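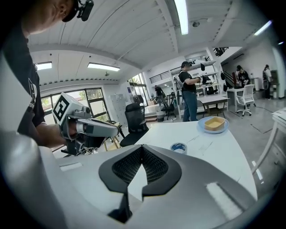

The main workroom at Trellitley, with a white table, the window on the garden side and the glass door to the outdoors.

We use cookies to improve your visit to this site. By continuing to browse you agree to our use of cookies. Accept | Manage settings

PRESS RELEASE

Salmont opens Trellitley workroom to local groups and small firms

Sunday, April 1, 2018

Salmont has announced that the main workroom at Trellitley will be open for general hire from this month. The room, which has until now been reserved for Salmont's own teams and their guests, may be booked by the hour, by the half day or by the day. Bookings are being taken now at the Trellitley front office.

The decision follows a trial that began last November, in which 22 groups were given use of the room outside Salmont's usual hours. They included a sewing circle, two small catering firms, a parcel packing business and an evening class in household repairs. Salmont asked each group to report in writing on the room, its furniture and its lighting, and the terms of hire published with this release take those reports into account.

The workroom is a single open space with a white ribbed ceiling and long fluorescent lights. A large window with dark frames looks out on greenery, and a glass door leads directly outdoors. The furniture is plain and intended for practical work, with white tables, office chairs and a white metal cabinet. The fluorescent lights will be supplemented by spotlights for hirers who need stronger light over a particular area.

"Groups told us that they wanted a clear table, good light and a door they could carry things through," said Nadhirah Mangundap, who is responsible for the Trellitley site at Salmont. "We have kept the room simple for that reason. Anyone who has tried to pack an order or lay out a pattern on a kitchen worktop at home will understand how much difference the space makes."

Tables and surfaces

The tables may be used for packing, sorting, light assembly, craft work and the laying out of food that has been prepared elsewhere. Hirers may bring their own plates, tins and containers, and a small stock of tableware is kept on site for general use. Cooking is not permitted in the workroom. Food businesses wishing to use the room must agree their arrangements with the front office before their first booking.

During the trial, several groups asked for rules on the use of adhesive tape. Tape may be used on boxes and on paper table covers. It should not be fixed directly to the table tops, to the ceiling or to the window frames. Hirers who need to mark out positions on a table should lay down a paper cover first. Rolls of tape may be left in the room between sessions on the same day, but Salmont accepts no responsibility for materials left overnight.

Storage

Regular hirers will be able to store materials at Trellitley under a scheme named Condo. Each member of the scheme will have the use of a numbered storage box, to be kept in a locked room beside the front office and collected at the start of each session. There are 18 boxes in the first stage. Groups which took part in the trial will have first choice, and the remaining places will be offered in the order in which applications are received.

The boxes were supplied by Jugah, which also advised on the arrangement of the storage room. Afiq Sembiring of Jugah said that the company had visited Trellitley several times during the winter to see how groups moved their materials in and out.

"People were spending the first part of every session walking back and forth to their cars," Mr Sembiring said. "A box of a sensible size, with a lid and two handles, deals with most of that. We tested three sizes and the groups chose the middle one."

Air and temperature

The glass door may be opened during sessions in fair weather, and a standing fan is provided in the room. Hirers are asked to leave a clear way through to the door at all times and to return the fan to its place at the end of the session. The heating is controlled from the front office, and requests for a change in temperature should be made there.

Olga Quezada, whose repairs class met at Trellitley throughout the trial, welcomed the longer opening hours. "We began with eight people and a box of broken lamps," she said. "By February we had filled both sides of the room. My students like being able to look up from their work and see trees, and I like having one large room in which I can see everyone."

Terms of hire

The room will be available from Monday to Saturday. Hirers are responsible for wiping down the tables, removing their own waste and returning chairs to the tables at the end of each session. A list of these duties will be given to every group with its booking confirmation. Groups sharing the room will be allotted separate tables, and the front office will let each of them know in advance which other activities are planned for the same period.

A reduced rate will apply to community groups and to firms in their first year of trading. Salmont received some 106 enquiries about the room while the trial was in progress, and all those who left an address will be sent the list of charges and a booking form by post.

Trinidad Campos, who will manage bookings, said that visits before a first booking were encouraged. "The room suits a great many kinds of work, but people should come and stand in it and decide where they would like their table," she said. "Visits can be arranged on most weekday mornings."

Salmont will review the hours and charges at the end of the year.

Notes to editors

Salmont manages the Trellitley site and provides rooms there for work, teaching and meetings.

Jugah supplies storage boxes and shelving to offices and workshops.

Requests for interviews and for visits by the press should be addressed to Ojārs Petrauskas, Press Office, Salmont, Trellitley. Booking enquiries should be made to the front office.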